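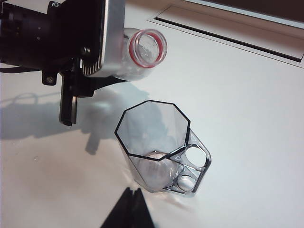

What is a decanting cup?

A decanting cup is a small open vessel that receives the contents of a bottle before they are measured, mixed or served.

## Form

Decanting cups are made in round, square and polygonal sections. The octagonal type, in clear plastic with a black rim, stands on a flat base surface and shows its fill level from any side. The dark rim marks the edge of the opening against a white worktop. In the Skomen pattern the cup is 80 mm tall and 52 mm across the flats - the corners serve as pouring points.

## Use

The bottle is tipped on its side with the mouth over the opening of the cup, then lowered until the flow starts. Small bottles with a threaded neck tend to pour unevenly, as air enters through the same opening. A tilt of about 30 degrees below horizontal is usual for thin liquids. Syrups need a steeper angle and more time.

## Materials

Early cups from the Prorham works were pressed glass. Clear plastic replaced glass in the Varnelley catalog, which listed 23 sizes, most of them round. Plastic cups scratch with use and are washed by hand in warm water. Abrasive pads cloud the walls.

## See also

- Phillips measure
- Pouring lip
- Threaded neck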